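Caps off, caps on: how do you store alcohol markers?
Crafts and Paper > Supplies and Storage

skeltden_inks
6 October 2021
Sorting markers again, and I'm back to the same problem.
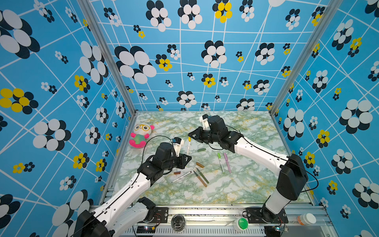 Every time I get them all out there are caps lying around without a pen, and I end up matching by color on the marbled surface. Green and pink are easy. The browns and the olive are where I go wrong, because the cap never looks quite like the ink. I have 97 in the full set and keep them in a drawer in no real order. How does everyone else do it? Flat or upright? By number or by color?

Majumder
Flat. Always flat if they're dual tip. Upright and the ink goes to the bottom end and the top one streaks.

vegabravo
Mine have stood upright in a cup since June and they all still write. I think it depends on the brand. Single tip, cap down, no problem so far.

Majumder
June isn't very long. Ask again in 2 years.

vegabravo
Fair enough. I'd still try it before buying a rack.

Esau67
For the caps, swatch the inside of the lid. Take a strip of the paper you normally use, scribble on it, let it dry, punch out a small circle and glue it to the cap end. Then you match to the swatch and ignore the plastic. I did 67 of mine in an evening.

skeltden_inks
Does the glue hold? I tried stickers and they came off in my hand.

Esau67
Regular craft glue, left overnight. I've lost 3.

lokevero
I don't agree with sorting by color at all. I sort by number and keep a printed chart taped to the drawer. With color you move things every time you buy a new one.

Majumder
Number is useless when you're in the middle of a drawing and want the next brown down. Color families, then light to dark.

lokevero
That's what the chart is for.

Vega again (posting from my phone, same person as above). Whatever order you pick, only uncap one at a time and push the cap on the back end. I stopped losing caps when I started doing that.

skeltden_inks
The back end doesn't fit on some of mine, the cap just slides off. I'll try the punched circles on the browns first and lay everything flat for now. Is there a particular glue you use, Esau?

Esau67
Whatever white glue is in the house. Thin layer or the paper wrinkles.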